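4. Preparação da superfície e dobragem das peças de tecido escuro

Esta secção aplica-se a panos e peças pequenas de malha ou tecido liso, de cor preta, cinzenta ou azul-escura. Para peças claras, consulte a secção 5. Leia os passos até ao fim antes de começar.
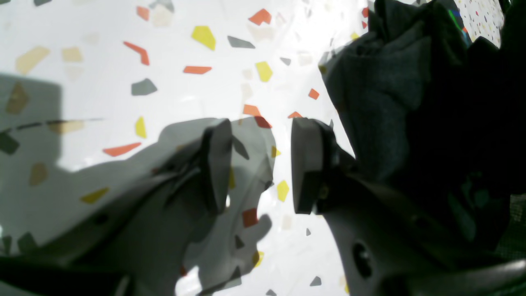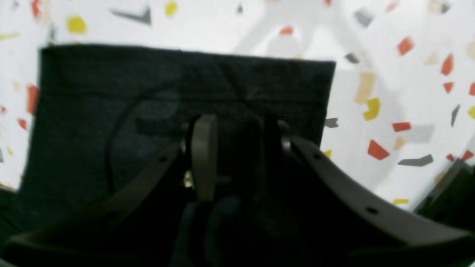
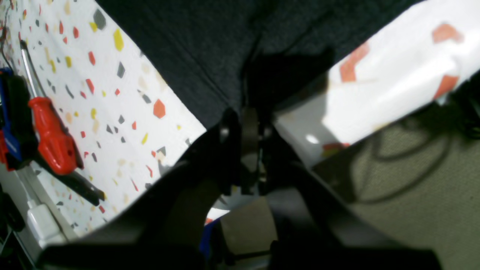
Fig. 4 – Tecido escuro. Na primeira e na terceira imagem vê-se também a superfície branca de padrão terrazzo; na terceira, à esquerda, as ferramentas.

4.1 Preparar a superfície

1. Passe um pano húmido pela superfície e deixe secar por completo.
2. Verifique se há fiapos. No padrão terrazzo confundem-se com as lascas cinzentas, por isso passe também a palma da mão.
3. Afaste chaves de fendas, cabos e outros objetos soltos para uma das margens. Deixe livre uma área com 100 cm de largura.

CUIDADO: Não dobre tecido por cima de ferramentas. A ponta de uma chave de fendas puxa os fios da malha e o dano não tem reparação.

4.2 Dobrar

1. Pegue na peça amarrotada por um canto e sacuda-a duas vezes.
2. Estenda-a com o avesso para cima. Alise do centro para as bordas, sem esticar.
3. Junte a borda esquerda à direita e acerte os cantos.
4. Dobre de cima para baixo, até obter um retângulo.
5. Levante o retângulo pela dobra. A borda superior deve ficar quase horizontal. Se um dos lados descair muito, volte ao passo 2.

NOTA: Os vincos leves são normais no tecido escuro e notam-se mais com luz forte. Não passe a ferro antes de arrumar.

NOTA: Em tecidos grossos, omita o passo 4.

4.3 Empilhar e arrumar

1. Coloque as peças com a dobra virada para si, no máximo 3 por pilha.
2. Guarde na caixa Cuvska, ref. 194, com a tampa apenas pousada.
3. Escreva a data na etiqueta lateral.

CUIDADO: Não guarde peças húmidas. O corante pode passar para a superfície branca e para as peças vizinhas.

Para manchas de corante, ver secção 7. Etiquetas de substituição: pedir à Stilstead, ref. 976.

Texto revisto por Nuria Peñalver, 23/09/2022.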